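Towels: folding them so the shelf stays shut

Quick ones this week, linen cupboard is half done and I have to be out the door by noon. Terry only. Sheets are a whole other fight.

Clear a surface first. Bigger than the towel, all four corners need somewhere to land. Felt or a thick mat is best — terry grips it and stays where you put it. Bare glossy tabletop, it slides every time you tug a corner.

Don't fold from a heap. Find two corners, any two on the same short side, lift, let the rest hang, then lay it down away from you.
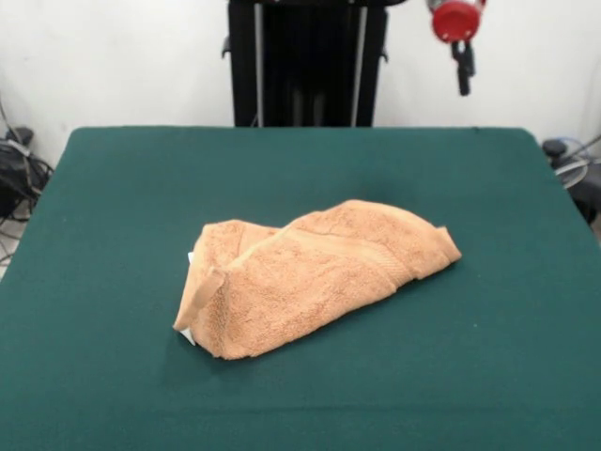 How do you find the short side when the whole thing is bunched up?
Feel for the woven band. On most bath towels the flat stripe runs along near the short end, so follow it with your thumb until you hit a corner. The next corner is at the other end of that same stripe.

Flatten before you fold. Palm in the middle, push out to the edges. Do the corners last, they curl. Two passes is plenty, it's a towel not a tablecloth.

Tags. Get the tag on the inside of the first fold and forget it. I cut mine off for years and then had no idea which ones could take a hot wash. Leave them on.

Hems first, middle second. Bring hem to hem and check the bands sit on top of eachother. If the bands line up the rest is close enough. If they don't, open it up and start that fold again, fixing it later takes longer.

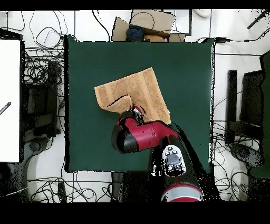
Then press down along the fold with the side of your hand, one slow stroke. Thick towels spring back if you skip this and by the time you've got a stack going it leans. My old Movevier ones were the worst for it, so puffy. Two strokes for those.

Thirds or halves? Depends on the shelf. Deep shelf, fold in half the long way, then thirds. Shallow shelf, thirds the long way, then half. Fold edge faces out, always. You can pull one without dragging the neighbors.

Keep a box close by for the odd ones. Washcloths, anything with a pulled loop, the one dark towel that bleeds on everything. Sort those at the end, not in the middle or you'll loose your place.

Pulled loops — snip them level with scissors. Never pull. Terry is loops all the way along and you'll get a bald line.

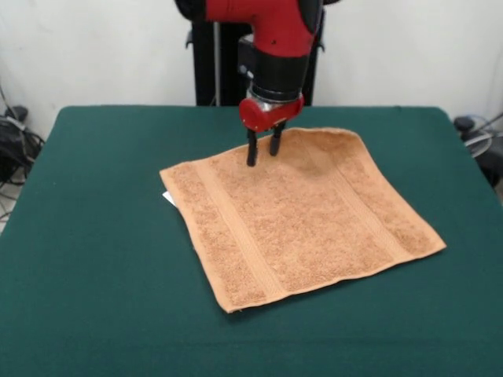 Salamatu Akinola wrote in to say she skips the smoothing and gives each towel one hard snap by the short end before it goes down, gets the nap standing up and the wrinkles out in one go. Works great on hand towels, she says, but on bath sheets it just hurts her wrists. She also keeps the bands facing the same way in every stack so the cupboard looks neater than it is.

Going to try the snap. Small ones only.

Corners that won't stay put: fold the corner in to a triangle first, then bring the side over it. Hides a wonky hem too. Good for old towels that have gone out of square in the dryer, most of mine by now.

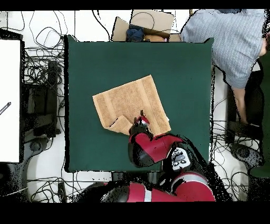

Putting them away

Freshly washed go to the bottom of the stack, take from the top. Otherwise the same two get worn thin and the rest sit there.

Don't pack the shelf tight. A hand should fit in over the stack. Tight shelves smell musty by December and then you're rewashing clean towels.

Only put away bone dry. Check the thick part by the hem, that's the last bit to dry. Any doubt, back over the rail for an hour.

Fabric softener — go easy or skip it. Makes terry feel nice and dry badly.

Pillowcases next time if I get to them.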